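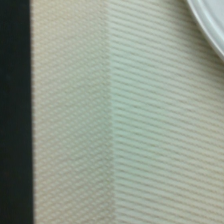

How to Wash and Reshape a Cotton Webbing Strap

Cotton webbing gets stiff and gray with handling, and most people throw it out when all it needs is a soak. The steps below work for bag straps, apron ties and plain luggage handles. They do not work for leather-backed straps or anything glued.

Before you start

Take the strap off the bag if you can. If it is sewn on, tie the rest of the bag up in a plastic sack so it stays dry. Check for metal buckles. Steel ones will leave rust marks on wet cotton, so slide them off or wrap them in plastic film.

You will need a basin, mild liquid soap, an old toothbrush, two towels and an iron.

Step 1: Brush it dry

Lay the strap flat and brush along the weave, then across it. Do both sides. Dirt that gets wet before it is brushed out goes deeper into the cotton.

Step 2: Soak

Fill the basin with cool water and a teaspoon of soap. Push the strap under and leave it for an hour. Undyed cotton can take lukewarm water. For dyed webbing, stay with cool, and test one end first by pressing it with a wet white cloth.

Step 3: Scrub the edges

Most of the grime sits on the two edges, where fingers rub. Use short strokes and go easy on any stitching. Rania Hourani, who repairs bags in Pudham, uses a nail brush for wide straps.

Step 4: Rinse and roll

Rinse until the water runs clear. Roll the strap inside a towel and press down with your forearms. Do not wring it, or it will dry with a twist.

Step 5: Dry flat

Lay it straight on the second towel, away from heaters. Overnight is enough in summer. In February allow a full day.

Step 6: Press

Iron it on the cotton setting while it is still slightly damp, pulling the free end straight as you go. Let it cool before you put the buckles back on.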